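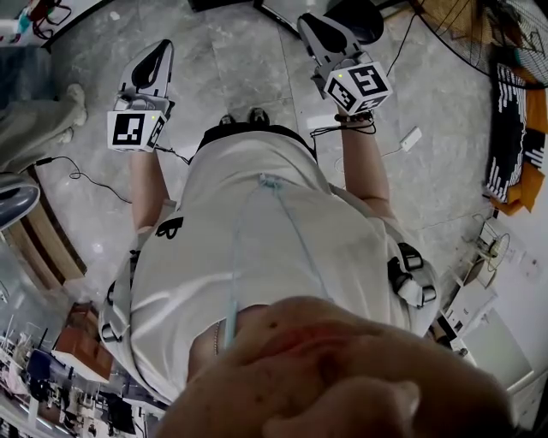
Both Fovura grippers, cubes and cables included

I have had the Fovura handheld kit for 11 days now, and my forearms would like a word. The pitch from Jarnside is simple enough. You wear the harness, you hold a gripper in each hand, you do ordinary chores, and a robot somewhere learns to do them for you later. Much later, judging by my first batch.

Setup took 245 minutes. The manual says 8 steps, and step five is really a whole afternoon. The marker cubes have to be lined up just so, and if you bump one against a table leg you get to calibrate again. I bumped plenty.
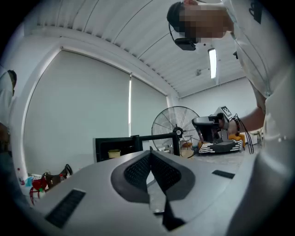
Once it runs, though, I like it. The grip feels solid and the triggers are light, much nicer than the old Bolger set, which closed like a stapler. Picking up a cup stops being funny after the first hour or so. Folding a towel never does.

My complaints are mostly about cable. There is a lot of it, and it finds your feet. The Dullia software also dropped five recordings without a word, and I only noticed when I went looking for them in September. Support answered quickly and told me to update – I had updated.

I'm keeping it on the monthly plan for now. The wireless version is supposed to be out by spring, and I'd pay extra for that.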